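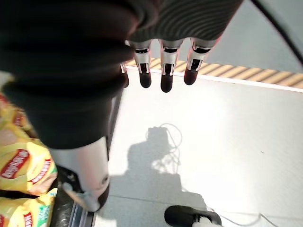 We got to the Mekora open day a good bit later than planned, partly my fault for insisting on the scenic road into Dronach and partly the fault of the scenic road, which had a detour on it. It was Thursday, June 25, 2026, already warm by mid-morning, and the lady at the front desk was handing out name stickers and paper cups of lemonade before anyone had managed to say who they were. I liked the place right away.

For those who missed my last post, Mekora plans and fits out small grocery stores, the corner kind with chips up front and a bell on the door, and once a year they let the rest of us in to see how it's done. Their building is bigger than it looks from the road (3,856 square feet, according to the sheet they gave us), and the part everybody comes for is the practice store, where they try out shelves and floors and baskets before any of it goes to a customer. I had been looking forward to it since spring. My parents ran a little store for most of my childhood, and I can still lose a whole afternoon to a conversation about shelf heights.

Telma Rivadeneira took our group around. She has the gift of talking to fourteen-year-olds and retired grocers in the same breath, and we had both. She started us off at the floor, of all things, and kept us there far longer than I would have guessed possible. It's a smooth pale gray, and she told us they went through a long list of colors before settling on it, some of them lovely on a sample card and dreadful once a whole room was covered. Too dark and the bottom shelf turns into a cave. Too white and every scuff shows by lunchtime. Then there's the striped strip, yellow and gray on the diagonal with a thin white edge, and one of the teenagers asked whether you were allowed to step over it. (Yes, if you looked first.) My father used plain masking tape for that sort of thing and replaced it every time it curled up, so I stood there admiring that strip a little longer than was polite.

From there we went on to the snacks and sodas, and this was where our group got noisy, because everyone has an opinion about where the chips belong! Telma likes bags and bottles close together, on the theory that a person who picks up one is halfway to wanting the other. A gentleman from Rastogi, which I gather is a family chain a couple of counties over, said they'd tried it both ways and sold more soda by putting it at the far end and making people walk. They went back and forth on it so pleasantly that I think we'd all have been happy to pull up chairs.

I asked about bottles, having spent many childhood hours turning labels to the front. Do people still do that? They do, and Telma calls it facing up, same as my mother did. She does it whenever she walks by, and sure enough she reached out and gave one a quarter turn while she was telling us so.

We also talked baskets. The ones at Mekora are a bright blue plastic with a grid-patterned mesh, and I was very taken with them, having grown up with wire ones that snagged every sweater I owned. Put a couple of bags of chips in the bottom and you can see what you've got from across the aisle. Chips are trickier customers than they look, by the way. They weigh next to nothing and take up all the room, and then along comes a bottle of soda and you have to decide who goes where. I'm a bottle-first person. My husband puts things in as he meets them and hopes for the best. 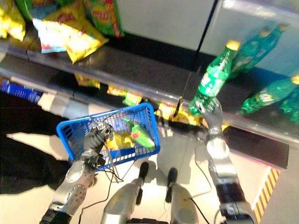 Brisa Esquivel felt that baskets like these were fine for a quick stop but that anybody buying more than 2 bottles would be better off with a small cart, and that most little stores could find room for a few carts if they gave up one of those cardboard displays by the door. That started the whole discussion over again, and I have to say she brought several people around, me included, at least until I remembered how narrow our old aisles were.

Lunch was sandwiches in the back, and then a short talk from Itness on price labels that I only caught the second half of, having got stuck in a very nice chat about bread racks. The handout is good, though, and I'll lend it to anybody who wants it.

A few practical notes if you're thinking of going next June. Parking is on the gravel side, and it fills up by ten. Tours run 4 times during the day and the first is the quietest. Wear comfortable shoes. Telma says to bring a sketch of your own store if you have one, with the door and the register marked, and she'll go over it with you after lunch. I didn't bring one, having no store, but I did draw my parents' place for her on the back of a napkin, and she moved the soda.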